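Gikudex Drops Its Plan to Retire Local Save Export, and Its Platform Lead Explains Why

April 2023

When test builds of the Gikudex handheld's system software began shipping without the "Export to storage" entry in the save menu, members of the preview program noticed within hours. The entry is back in the current build. Kazue Kuroda, who leads platform software for the device, spoke with us about how the removal was planned, what the data said, and what changed.

Kuroda described the original decision as a maintenance matter. The export function writes a copy of a game's save data to a memory card in an older container format. Each system update requires the container code to be tested against both the old and new file layouts.

"We had two code paths doing nearly the same job," she said. "Cloud backup uses the new layout. Export used the old one, plus a conversion step. Any change to save handling had to be made in both places, and the conversion step was where most of the defects were."

Usage numbers appeared to support the removal. According to Kuroda, 86 percent of active devices had cloud backup turned on in February, and the export screen was opened rarely. The team put the removal into the preview branch without a separate notice. Kuroda called that a process error.

"It was listed under menu cleanup. A tester reading the notes would not have known a function was gone."

More than 3000 feedback reports were filed through the preview app before the team replied. Kuroda's group sorted them by stated use. The largest set came from players who keep several save states of one game and move between them, which cloud backup does not allow, as it holds only the latest version. Another set came from players with metered or unreliable connections. 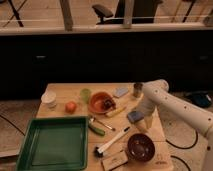 Kuroda said the telemetry had been read too narrowly. The export screen was counted by device per week, so a player who exported once at the end of a long game registered as almost no activity.

"The count was accurate, but it measured frequency," she said. "A backup tool has low frequency by design. We should have looked at how many devices had ever used it, and we have now added that measure."

Henrik Bauerfeind, who maintains the save system, was asked to estimate the cost of keeping the function. His first proposal was to restore the old code as it stood. The version that shipped is different: export now writes the new layout directly, and the conversion step runs only on import, when an older file is detected.

"Reading the old format is cheap," Bauerfeind said. "Writing it was the expensive part. Files exported from this build will not open on system version 2 or earlier. They will open on version 3 and everything after it."

He confirmed that the file is still signed with the account key, so an exported save can be restored on a different device only if the same account is signed in. Requests to relax this were among the feedback reports. Bauerfeind said the restriction is tied to leaderboard integrity and is not under review.

Games that block save copying will continue to do so. The flag is set by the publisher, and the system menu shows a lock symbol next to those titles. Villus, the role-playing game from Ivwood, is the one players ask about most often. Kuroda said the studio has been told the new format is available and that any change to the flag would come in a patch from the studio.

Asked whether removal could return to the schedule later, Kuroda did not rule it out.

"If cloud backup gains multiple versions and an offline mode, the case changes. Neither is in the current plan. Any removal would be announced in its own entry, with at least one full preview cycle before it reaches the public branch."

The restored option is found under System, Storage, Save data. Preview members who installed the affected build do not need to reset the device. Saves exported before that build remain readable, and the import screen lists them with their original date. Kuroda said the public release will follow once the import path has been tested with cards larger than those the device was first sold with.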